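Search this forum Go Advanced search

Big white plastic bowl: keep it or change it?
Posted by Iyengar, May 28, 2024

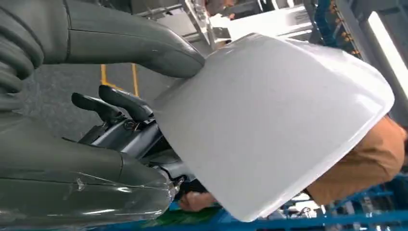

Re: what I use it for

Hello to all. I have a large white plastic bowl, the wide kind that gets narrow toward the bottom. In my kitchen in Cloncombe it does everything: salad for guests, bread dough, washing of spinach. My sister says that plastic is not good for dough and that I must buy steel. I bake two times in a week. Is she right? I would like to hear from people who have used both for some years.

Stisto wrote:
I have used both. For dough I prefer plastic. Steel takes the cold from the counter and in winter my dough was very slow. With plastic I put a towel on top and leave it. For salad it does not matter at all.

Rindon wrote:
I don't agree with Stisto. Plastic gets scratches, and in the scratches the old flour and oil stay. I threw away mine in April, after six years, and it had a smell that no soap could remove. My steel one looks the same as the day I bought it. If your kitchen is cold, use warm water in the dough.

Stisto wrote:
It gets scratches if you use a metal scraper. I use a soft one that cost me 5 dollars. Also, steel is very loud when you whisk in it, and my children sleep next to the kitchen.

Iyengar wrote:
Thank you both. I must confess that I have used a fork in it many times. How do I know when a scratch is too deep?

Rindon wrote:
Pass your fingernail over it. If the nail stops, I would not put dough there any more. You can still use the bowl for washing vegetables.

mapleshelf20 wrote:
One question that is not asked yet: how much dough do you make? I make nearly 11 pounds before the holidays and a steel bowl of that size is heavy to carry when it is full. With plastic I can manage alone. For small amounts I take a ceramic one, but it is slippery with wet hands.

Iyengar wrote:
Much less than that, only two loaves. I tried the fingernail and it stops in one place near the bottom. So I think the bowl will be for spinach and salad, and I will look for a second one for the dough. Plastic or steel, I did not decide.

Rindon wrote:
Steel.

Stisto wrote:
Plastic, and hide the forks.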